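Home Audio Safety Check: Floor Speakers, Wall Speakers and Amplifier Rack
Clareck Listening Room, ground floor
Date of check: 2025-08-19
Previous check: April
Result: Passed with comments. Two items to fix before the room is used again, marked FIX. Other items marked OK, WATCH or N/A.

Equipment covered
Stoica floor-standing speakers, left and right, with glass top plates
Stoica bass cabinet
Kultley amplifier, 100 watts per channel
Kultley disc player
Wulumov wall brackets and the small rear speakers on them
Turntable shelf
All speaker cable and power cords in the room

Before starting
Turn the volume down all the way, switch off the amplifier at the front, then at the wall. Let it stand for a few minutes. The amplifier runs warm on top and the vents should not be handled straight after a long session. Lift the dust covers off everything and put them on a chair, not on the rack.

SECTION 1. POWER

1.1 Wall outlets firm in the wall, no cracks, no scorch marks
OK. The outlet behind the rack was loose in April and has been refitted. It did not move when the plug was pulled.

1.2 Plugs and cords in good condition along their full length
FIX. The cord on the disc player has a flattened spot where the rack foot was sitting on it. The outer jacket is dented and there is a small nick on one side. Replace the cord. Do not tape it. The player is unplugged and has a note on it.

1.3 No power strip plugged into another power strip
OK.

1.4 Surge protector light is on
OK. The light is dim but it comes on. The unit has no date on it, so we can't tell how old it is. WATCH for next time.

1.5 Room circuit holds with everything switched on
OK. The building went up in 1914 and the wiring has been redone since, but this room still shares a circuit with the hallway. A space heater must not be plugged in at the same time as the amplifier. There is a sign by the door about this and it is still readable.

SECTION 2. FLOOR SPEAKERS

2.1 Cabinets stand level and do not rock
Left: OK. Right: WATCH. The right speaker rocks slightly toward the window when pushed at the top corner. The back foot was turned out a little and it is better now. The floor dips there, so it may need a pad as well.

2.2 Spikes or rubber feet all present and tight
OK. Rubber feet on both. The spikes are in the drawer and should stay there as long as the rug is up.

2.3 Glass top plates seated flat, no chips on the edges
OK. Both plates were wiped with a dry cloth and checked by running a gloved finger along the edge. Fingerprints and dust show up badly on these, and people keep wiping them while the plate is half off its pads. Press down on the middle of the plate after cleaning and listen for a click or rattle. No plants, drinks or candles on the glass. There was a ring from a cup on the left one.

2.4 Grilles on, pegs not broken
OK on the left. On the right, one peg is missing from the grille and it buzzes on low notes. Not a safety matter, but it gets reported every time as a blown speaker. It isn't blown.

2.5 Bass cabinet clear of curtains and wall
OK. It had crept back against the curtain and was pulled out again. The tape mark on the floor shows where the front edge should be.

SECTION 3. WALL SPEAKERS AND BRACKETS

3.1 Brackets tight against the wall
Left rear: OK. Right rear: FIX. The top screw on the right bracket turns without biting. The anchor has pulled loose in the plaster. The speaker has been taken down and is on the shelf. Put in a new anchor, one size up, or move the bracket to the stud. The stud is the better choice and the hole can be filled.

3.2 Tilt joint holds its angle
OK. Pull down gently on the front edge of the speaker. It should not droop.

3.3 Safety wire fitted behind each speaker
OK on the left. On the right, refit when the speaker goes back up. The wire loops through the bracket, not around the speaker terminals – it was found on the terminals once.

3.4 Loose fixings put away and not left on top of cabinets
OK. Anything left on a cabinet will walk to the edge when the bass is up, and from there it ends up on the floor or down the port.
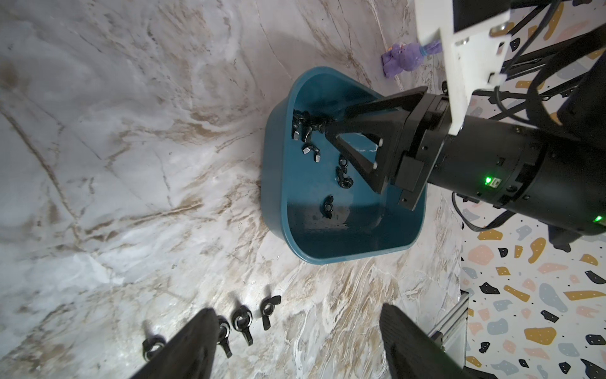
Wing nuts in the teal bin.

3.5 Nobody sits directly under a wall speaker
OK. The two-seat sofa was moved forward in April and has stayed there.

SECTION 4. AMPLIFIER AND RACK

4.1 Vents clear on top and at the sides
OK. There was a stack of record sleeves leaning on the left side. Moved. Leave a hand's width on each side and more than that above.

4.2 Rack shelves locked in place
OK. Try each shelf by lifting the front edge. The second one down lifts easily but drops back onto its pins.

4.3 Heaviest item on the lowest shelf
OK.

4.4 Dust inside vents
WATCH. A gray layer can be seen through the slots with a flashlight. Vacuum with the soft brush from the outside only. Do not open the case. The Kultley has parts inside that hold a charge after it is unplugged, and that job goes to a repair shop.

4.5 Fuse of the correct rating
OK. Checked against the label on the back. Spare fuses are in the envelope taped inside the rack door.

4.6 Smell or hum when switched on
OK. No smell. There is a low hum from the turntable input when nothing is connected to it. Same as last time.

SECTION 5. CABLES

5.1 No bare strands at the terminals
OK after correction. A couple of loose strands on the right channel at the amplifier end, close enough to touch the next post. Cut back, stripped and refitted.

5.2 Cables not crossing a walkway
OK. The run to the rear speakers goes along the baseboard in clips. One clip had come off by the door and was pushed back in. If it comes off again use a screw-down type.

5.3 Cables not under the rug
OK.

5.4 Slack at the back of the rack
OK. Enough to slide the rack out for cleaning without pulling anything.

SECTION 6. SOUND LEVEL

6.1 Volume stop set
OK. The limit on the amplifier was tested and it holds. Please don't change it to show a visitor what the bass cabinet can do. The setting takes a while to find again in the menu.

6.2 Startup volume low
OK.

6.3 Ear protection available for testing
OK. Box of 200 foam plugs, mostly full.

SECTION 7. FINISH

7.1 Everything switched back on in order: player, turntable, then amplifier
Done without the disc player, see 1.2.

7.2 Short test at low volume, left and right
OK. Both floor speakers clear. Left rear clear. Right rear not connected.

7.3 Covers back on
Amplifier cover left off until it had cooled, then put back.

Open items
1.2 New power cord for disc player. Same plug type, same length or a little longer.
3.1 Right rear bracket, new anchor or move to stud. Recheck 3.3 after.
2.1 Pad for the right floor speaker if it still rocks.
2.4 Grille peg, when one can be found.

Copy of this sheet goes in the folder on the rack door. Take out the April sheet and file it with the older ones.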